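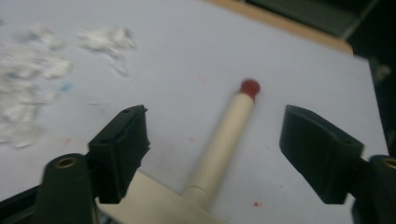
Haste de madeira com ponta arredondada vermelho-escura.

BOLETIM TÉCNICO ERKO — MATERIAIS E ACABAMENTO
12 de maio de 2026

Hastes torneadas e umidade: revisão do procedimento de recebimento

A partir deste número, o procedimento de recebimento de hastes cilíndricas de madeira passa a exigir medição de diâmetro em dois eixos ortogonais. A medição única, adotada até agora, não detecta ovalização e foi a causa principal das divergências registradas entre a unidade Roklow e a linha de montagem da Jadden.

A revisão resulta da análise de 1.086 peças recebidas desde outubro. Desse total, 767 estavam dentro da tolerância nos dois eixos. As restantes cumpriam a tolerância em um eixo e a excediam no outro, e teriam sido aceitas ou recusadas pelo critério anterior conforme a posição em que o operador apoiasse o paquímetro.

Origem da ovalização

A madeira contrai e incha de modo desigual. Na direção longitudinal a variação é desprezível para os comprimentos com que trabalhamos. No plano transversal, a contração tangencial costuma ser bem maior que a radial, em muitas espécies perto do dobro. Uma haste torneada com seção circular em teor de umidade elevado perde portanto a circularidade ao secar, com o eixo menor alinhado à direção tangencial dos anéis de crescimento.

O defeito não é de torneamento. Colton Sawatzky, responsável pela metrologia em Roklow, mediu um lote logo após a usinagem e repetiu as leituras depois do acondicionamento. As seções estavam circulares na primeira série e ovais na segunda, sem qualquer alteração de máquina ou ferramenta entre as duas. O desvio acompanhou a perda de umidade.

Efeito sobre o encaixe

Em furo cego com cola, a haste ovalizada encosta na parede em duas regiões opostas e deixa folga nas outras duas. A linha de cola fica com espessura variável. Nos adesivos à base de PVA, a resistência cai quando a película é espessa, e o conjunto passa a depender das regiões de contato. Em ensaio de arrancamento a falha aparece primeiro do lado folgado e progride pela interface.

Em encaixe a seco o problema é outro. A peça entra com a força prevista, mas gira com facilidade e perde retenção no primeiro ciclo de ambiente seco. O aumento da interferência nominal não resolve: nas regiões já apertadas, a tensão sobe e a borda do furo pode rachar, sobretudo em tábuas estreitas com a fibra paralela à face.

Pontas pintadas

O acabamento da extremidade interfere no comportamento da peça. O topo da fibra troca umidade com o ar muito mais depressa que a superfície lateral. Quando uma das pontas recebe tinta e a outra permanece crua, a troca se concentra na extremidade não selada e forma-se um gradiente ao longo da haste, com diferença de diâmetro entre as duas pontas durante o período de acomodação.

O gradiente é transitório, mas pode coincidir com o momento da montagem. Recomenda-se:

— pintar depois do acondicionamento, nunca antes;
— manter a extremidade de encaixe coberta até a colagem, quando o intervalo entre pintura e montagem ultrapassar um turno;
— medir o diâmetro na região que entrará no furo. Leituras no meio da haste servem apenas como referência.

Tintas de cor saturada, em especial os vermelhos, pedem em geral mais de uma demão para cobrir madeiras claras. A primeira demão à base de água levanta a fibra. O lixamento intermediário deve ser leve e limitado à área pintada. Em peças com transição entre a ponta e o corpo, o pó de lixa pigmentado migra para a madeira crua e mancha o poro. A limpeza se faz com ar e pincel seco; pano úmido está vetado.

Procedimento revisto

1. Retirar da embalagem e identificar o lote com a data de chegada.
2. Acondicionar em prateleira aberta, com espaçadores, na sala de controle. Umidade relativa de referência: 40%.
3. Verificar a massa de duas peças-testemunha por lote. O acondicionamento termina quando duas pesagens consecutivas coincidirem dentro da resolução da balança.
4. Medir o diâmetro na região de encaixe, girar a haste um quarto de volta e medir de novo.
5. Registrar os dois valores. A média não substitui os valores individuais.
6. Segregar as peças que excederem a tolerância em qualquer dos eixos.

As peças segregadas não vão para descarte imediato. Tyson MacDonald, da engenharia de processo, mantém um estudo sobre o calibramento por passagem em fieira de aço, que remove material somente no eixo maior. Os resultados iniciais são aceitáveis em madeiras de poro fino e ruins nas de poro aberto, em que a fieira arranca fibra em vez de cortá-la. O uso em produção não está autorizado.

Calibradores

O calibrador passa/não passa de anel continua válido para triagem rápida, com uma ressalva. O anel acusa o eixo maior e ignora o menor: uma haste subdimensionada em um dos eixos atravessa o lado "passa" e é retida no lado "não passa", como se estivesse conforme. Para peças destinadas a colagem, o anel não dispensa a medição em dois eixos.

Os paquímetros com faces estreitas devem ser usados com força mínima. Em madeira macia, a pressão do polegar deixa marca e reduz a leitura. As unidades que dispõem de micrômetro com catraca devem dar preferência a ele.

Fornecedores

A McIntyre já foi comunicada e passará a enviar o teor de umidade medido no fechamento de cada embalagem. O dado é informativo e não substitui o acondicionamento interno. Os demais contratos serão ajustados na renovação.

A ficha de recebimento com os dois campos de diâmetro está disponível na pasta de formulários da unidade. As fichas antigas em papel podem ser usadas até o fim do bloco, com a segunda leitura anotada na coluna de observações.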